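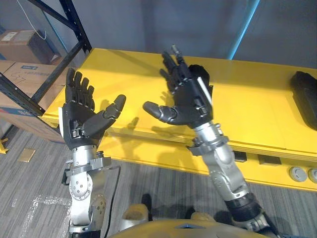 Both hands up over the yellow table.

October, cellar notebook, started 7.40 in the morning with a coffee I didn't finish

Racked the Flenby rosé off its lees first thing, before anyone could ring me. It's the one we pressed straight off, no skin time to speak of, and it has gone a sort of onion-skin colour that I like very much and Barry doesn't. He wants it pinker. He always wants it pinker! I've told him people drink with their eyes in May and with their mouths by August, and he wrote that on the whiteboard with a question mark after it, so we'll see.

Nose is good now. Redcurrant, a bit of pear skin, and the struck-match thing that worried me last week has nearly gone. I splashed it a fair bit on the way across, which was deliberate (Kieran, if you're reading this, it was deliberate). Still a touch of spritz on the tongue, so there's gas in it yet. Tank is full to the neck and the lid's clamped. Please don't lift it to have a look – use the sample tap.

The other rosé, the bled one from the Trorallow fruit, is a different animal altogether. Much deeper, strawberry jam and a little bitter edge at the finish, like the white part of an orange peel. On its own I think it's too much. But I put a splash of it into a glass of the Flenby just to see, and the thing woke up. More middle to it, and the colour moved about halfway to what Barry's after. Might have to let him win this one.

So, bench trials. I made up 3 blends in the 400 ml beakers, mostly Flenby each time with a bit more of the Trorallow as you go along. Marietjie tasted them blind after lunch and went for the middle one without much hesitation, then went back to the first and said that was the one she'd want a second glass of. Which is annoying, as they can't both be right. Dorothy liked the third, but Dorothy had just eaten a pickled egg. I've kept the ends of all of them under cling film in the fridge, to try again cold tomorrow. They were far too warm by the time we'd stopped arguing.

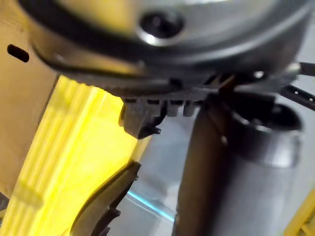
Close up, underneath the round grey housing.

Afternoon was reds. The cap on the open-top has started to drop and I pushed it down twice, with the old paddle, as somebody has had the good one away. Skins are soft and tasting of very little now, pips brown and crunchy. I'd been planning to leave it on skins until the weekend but I'm inclined to press sooner. There's a dryness creeping in at the sides of the tongue that wasn't there yesterday, and once you've got it you're stuck with it for years. Ask Gwion what he thinks, he picked the stuff and he'll have an opinion.

Gwion also came by with the last of the leaf samples and a long story about starlings. Short version: we lost the end of two rows up by the gate, the nets had lifted in the wind, and he wants proper clips next year instead of clothes pegs. Agreed. Put it on the list.

The Lightfoot barrels are here. 200 litre ones, which is smaller than I thought I'd ordered, so I went back through my emails and no, that's what I'd ordered. Fine. Filled the first with hot water and it wept a little at the head for ten minutes and then took up nicely. The second I've left standing overnight with water on the head. Third one smells a bit of vinegar to me. Kieran says it smells of barrel. I'd like a third nose on it before any wine goes near it – Marietjie, please, when you're next down.

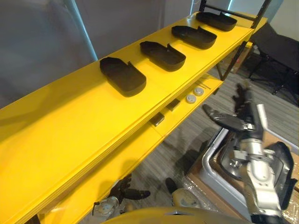 Four black trays in a row on the top shelf.

Labels. Trarnex want the final wording for the rosé before they'll give us a print slot, and the smallest run they'll do at the decent price is 4000. We won't bottle anything like that many, so either we leave the vintage off the front and put it on the back by hand-stamp, or we pay the silly price. Barry is for stamping. I've met Barry's stamping. Leave it with me and I'll ring them in the morning and see if they'll split it with the white.

Also I still can't settle on what to call the blend, if it is a blend. "Flenby Pink" is what's chalked on the tank and I'm afraid it's going to stick.

To do next:
Taste the three beakers cold, before breakfast if I can bear it
Check the free sulphur on the Flenby again, the last reading looked low and I may have been sloppy with the titration
Press the red, or argue about it
Find the good paddle
New seal for the racking hose, it's dribbling at the pump end and I've got a wet sock

Hosed down and locked up at ten to seven. Left the cellar heater off, the pump's on the left behind the door.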